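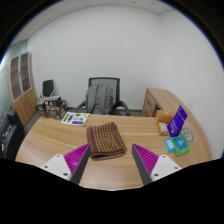 About us

Pronimum is a small shared workshop in Bretberg where people build robots and parts of robots in their free time. We are not a company in the usual sense. We sell nothing except, now and then, a bag of spare finger pads to somebody who writes to us nicely. What we have is two rooms, some desks, a printer that runs most nights, and a group of people who like to make a machine pick something up.

How we began

The workshop was opened by Silvan Holzer and Hye-jin Koo. Silvan repaired sewing machines for many years, and he wanted to build an arm at home which could hold fabric while he worked at the other side of it. Hye-jin was teaching electronics in the evening and had the same wish from another direction: she wanted something soft enough to handle paper, envelopes and plastic packets without crushing them. They met at a sale of used motors in Stumness, both wanting the same box. They shared the box, and after this they shared a garage, and when the garage became too cold in November they rented the first room.

The second room came when Kiran Bansal joined and brought his lathe. The lathe is very heavy and it does not move again, so we also will stay where we are.

What we build

Most of our work is grippers. A gripper looks like the easy part of a robot when you begin, and many of our visitors arrive with a nearly finished arm and a plan to add the hand on the last evening. We know this plan well. Usually they stay for the winter.

Our main project has the name Thakur. It is a gripper with two fingers that can be carried by hand. A person holds it, closes it on a thing, moves the thing and lets it go, and the camera on the tool records how it was done. Later the same fingers can be put on an arm. We like this order of work because you learn very quickly with your own wrist what is a bad finger. If it is uncomfortable for you to reach under a folded cloth, the arm will have difficulties too.

The fingers are ribbed and have the shape of a triangle. We print them in magenta because it is easy to find against a wooden desk, and also because Hye-jin bought a lot of it at a good price. Dark gray strips go on the inner faces, and the white plates hold the fingers from the outside. The present version is the best we have made, but the screws of the plates are still in a place where a normal screwdriver must come at an angle. Kiran has promised a new plate. He promised it also last winter.

Cloth is the main subject at the moment. A box has one shape and keeps it. A folded cloth has layers, and the fingers may take one layer or all of them, and you don't always know which before you lift. We practice with woven cloths that have a strong pattern, as the camera can follow the rows when the fabric moves. Packets and small packages are the second subject. They slide on a smooth desk and they like to turn when only one finger touches them, so we leave a few of them on the desk beside the cloth and let the person choose.

We write down every attempt, also the poor ones. Anju Pathak keeps these notes in order, and she set us the goal of 500 good recordings with cloth before we begin with anything new. She is strict about the word good. A recording where the cloth was pushed to the desk edge and then pulled up from there does not enter her list, even if it was rather clever.

How we work

We work at ordinary desks, in an ordinary office room, with the chairs and cabinets and boxes that were there or came later. In the beginning we had a black table with lamps on each side, and everything we recorded on it was very clean. Then we carried the gripper to Silvan's kitchen and the results were poor. Now we prefer to leave things lying where they are.

We have few rules. The tool goes back on its hook when you have finished. The lathe is used only with Kiran present. If you change a file, you write in the notebook what you have changed — the paper notebook, not the chat. Food stays in the other room, with the exception of closed packets, which are allowed on the desks if you accept that somebody may practice with them.

The drawings for the finger and both plates are free for everyone. Hilde Dekker looks after them and answers the letters. She asks that you tell her your printer and your material when you write about a broken finger, and that you add a photo of the break. Most breaks happen at the lowest rib, and the cure is normally to print slower and to let the part cool before you take it off. If your break is somewhere else, she will be very interested.

Visiting and joining

You are welcome to visit in the evening, from 6:30 p.m. Please write before you come, as the street door is closed and we do not hear it when the printer is running. You do not need experience. Anju had never held a soldering iron when she came, and today she corrects ours.

New members first build one finger by themselves, from the file to the finished part with its strip glued on. It takes two evenings. The glue needs one night between them, and please do not try to make this shorter with a hair dryer. After that you can join the work on Thakur or bring a project of your own. Members pay a monthly share of the rent and buy their own filament. Tools are common to all.

We also lend the hand-held gripper to schools near Bretberg and Stumness. It travels in a padded case with spare fingers and a printed guide. Ask Hilde for the free weeks, and tell her the age of the pupils, because the grip is rather wide for small hands and we have a narrower handle which we can put on before it leaves the workshop.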